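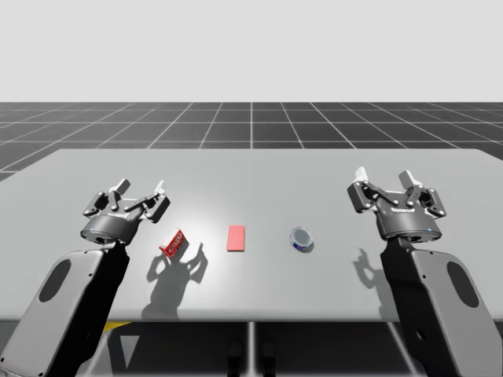

The public library in Flanberg has lent books since its founding, and each January it now lends garden seed as well. Residents may take 2 packets per visit – beans and squash are the most requested.
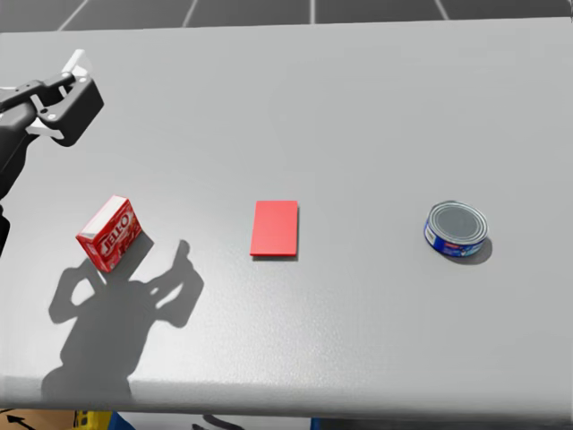
The collection holds 3,000 packets, kept in the former map drawers. Junaid Tanoli, the head librarian, asks borrowers to return a portion of their saved seed after harvest.

86 shares
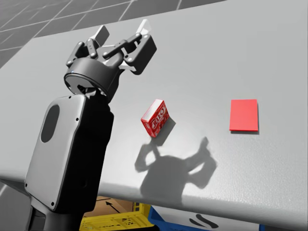

A Growing Membership

Eight branches have joined the program, with Gikus the latest to enroll.

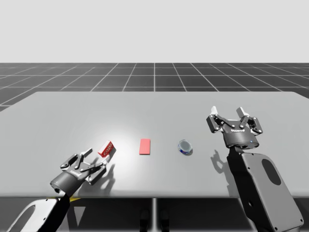 A table with three small objects.

8 comments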